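Rules for robots, and rules for the people near them

Do you have rules at your school? Perhaps you may not run in the corridor, and you must put the scissors back with the points down. Robots have rules too. Some of them are for the robot, and many of them are for the people who stand next to it.

On this page we look at the rules in a workshop called Troltik. The people there teach robot arms to do small jobs on a table, such as picking up cups. Glenys Owen is responsible for safety in the workshop, and she helped us with the answers.

Who makes the rules?

Big rules are written by groups of experts from many countries. They meet, they discuss for a long time, and then they write a document that is called a standard. A standard says, for example, how a machine must stop when somebody presses the stop button. It is written for all factories and workshops, so it can be very long. The one on Glenys's shelf has 162 pages!

Small rules are written in the workshop itself. They fit on one sheet of paper on the door. At Troltik there are nine of them, and everybody who comes in must read them first, also the visitors and also the boss.

Slow down near people

A robot arm does not get tired and it does not get bored. But it also does not feel sorry if it bumps into you. For this reason the arms at Troltik must move slowly when a person is close. The limit in the workshop is 200 millimeters in one second. Take a school ruler and move your finger along it, from 0 to 20 centimeters, while you say "twenty-one". Now you know how fast it is.

When the people go further away, the arm may go faster. When they come back, it must be slow again.

Who may touch the robot?

The answer is: only a person who has learned how, and only when the arm is in the right mode. "Mode" means the way the robot is working at this moment. In automatic mode the arm follows its program, and hands stay away. In hand mode a trained person may hold it and check it, or show it where to go.

Before you put your hand on an arm, you say it loudly: "Hand on!" The other people in the room answer "Okay". It sounds a little silly the first time, but after one week you do it without thinking. Glenys told us that she once said it at home to her toaster.

Two robots can work at the same place, and then the rule is for both of them. It is not enough to look only at the arm that you are holding. You must also know what the other one is doing. 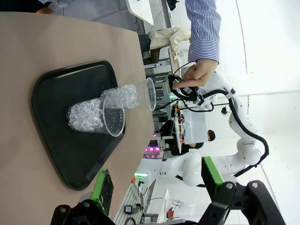

What is on the table?

Jobs with cups look easy, but a cup can tip over, and a tray can be pushed to the edge. So there are table rules as well. In the workshop, practice cups are made of plastic and never of glass. If something falls on its side, you do not reach in quickly to save it. First you stop the arm, then you look where all the fingers of the gripper are, and then you pick the thing up.

A gripper is the hand of a robot. Even a small one can pinch, so the people keep their own fingers out of the space between the robot's fingers. Long hair is tied back, and necklaces go in a drawer.

The red button

Every workplace with a robot arm needs an emergency stop. Usually it is a big red button on a yellow background. Anybody may press it. You do not need to ask, and you will not get in trouble if it was not necessary.

After the stop, the robot may not start again alone. A person has to check the place, release the button and then start the machine on purpose. At Troltik they practice this every November, and new workers must practice it 3 times on their first morning.

Words to remember

Standard - a document with rules that many people agreed on.
Mode - the way a robot is working now.
Gripper - the part that holds things.
Emergency stop - the button that stops the machine at once.

Something to try

Play robot with a friend. One of you is the arm and moves a plastic cup across the table, slowly. The other one says "Hand on!" before touching the arm, and "Stop!" when it must stop. After "Stop!" the arm stays still until the friend says "Start". Change places after three turns, and write down one new rule that your game needs.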